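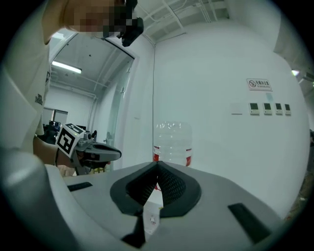 A person in a white T-shirt indoors, holding a grey gripper.

Bottle-fed water dispenser

A bottle-fed water dispenser, also called a water cooler whether or not it cools anything, is a freestanding or benchtop appliance that supplies drinking water from a large inverted bottle. It is found in offices, workshops, clinics, waiting rooms and the sort of corridor that has no other attractions. It should not be confused with the bubbler, which is plumbed in and sprays the chin.

Principle
The bottle is placed neck down in a collar on top of the cabinet. Water runs into a small reservoir until its surface covers the mouth of the bottle, at which point air can no longer get in and the flow stops. When a cup is drawn, the level falls, air enters the neck and more water comes down to replace it. The exchange produces the familiar gulp, which is loudest during meetings.

No pump is involved in the top-loading type. Bottom-loading models hide the bottle in a cupboard and lift the water electrically, sparing the user's back at the cost of one more thing to repair.

Construction
The cabinet is commonly moulded plastic over a metal frame, and commonly white, a colour chosen by people who did not have to wipe it. Cooling is by a small compressor or, in cheaper units, a thermoelectric plate, which does its best. Units with a hot tap have a separate heated tank and a child-resistant catch that also resists a good many adults.

Below the taps is a drip tray. It is designed to hold the last few drops from each cup and is widely used for tea. 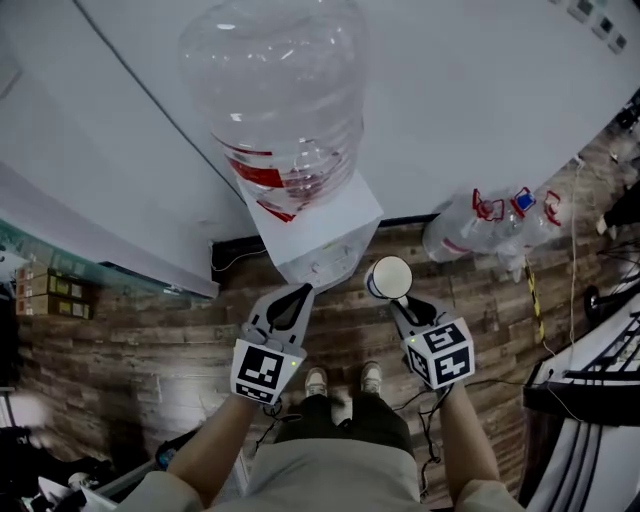
Dispenser seen from above with its ribbed bottle in place, a blue-banded paper cup held near it, and three empties on the floor.

Bottles
The bottle, known in the trade as a jug or carboy, is made of clear plastic thick enough to survive repeated washing and refilling. Horizontal ribs stiffen the wall and stop it buckling as it empties. They also give the person lifting it something to hold, although many bottles are sold with handles as well. A cap or peelable seal covers the neck, and a good deal of domestic argument concerns whether it was meant to come off before or after inversion. On spill-resistant dispensers a probe opens the plug in the cap and the question does not arise.

Empties are returned to the supplier against a deposit. Between deliveries they gather near the dispenser, usually along a wall, where they take up exactly as much room as full ones and fall over more easily. Suppliers recommend a rack. Racks are bought less often than recommended.

Supply and use
Most bottles reach their dispensers by contract delivery. In the Pradmont district the business was long divided between two firms, Enora and Orellana, whose vans kept the same hours and blocked the same loading bay. A survey of workplaces in neighbouring Allanton recorded 102 dispensers in service, of which 2 had a cleaning log filled in up to the current month. The survey also noted 400 empties awaiting collection, and made no comment.

Consumption peaks in summer and in any week when the kettle is broken. Paper cups are the customary vessel, being light, stackable and easy to abandon half full. Workplaces that replace them with personal mugs report less waste and a longer queue at the sink.

Placement
Manufacturers advise a level floor, a gap behind the cabinet for ventilation, and a spot out of direct sun, as light and warmth encourage algae in clear bottles. A nearby power point is needed for heated or chilled units. The cord should run where it will not be walked on. In practice the dispenser goes wherever the last one stood. 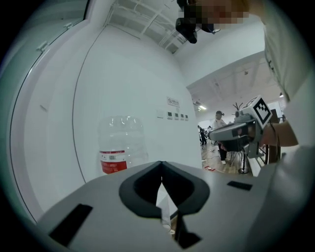
How often should a bottle-fed dispenser be cleaned?

Follow the maker's manual, which will usually ask for the reservoir and taps to be sanitised every few months, and more often in a busy workplace. Unplug the unit and let any hot tank cool before draining it, use a food-safe sanitiser, and flush well with clean water afterwards. Wipe the taps and empty the drip tray far more regularly, and wipe the neck of each new bottle before it goes on.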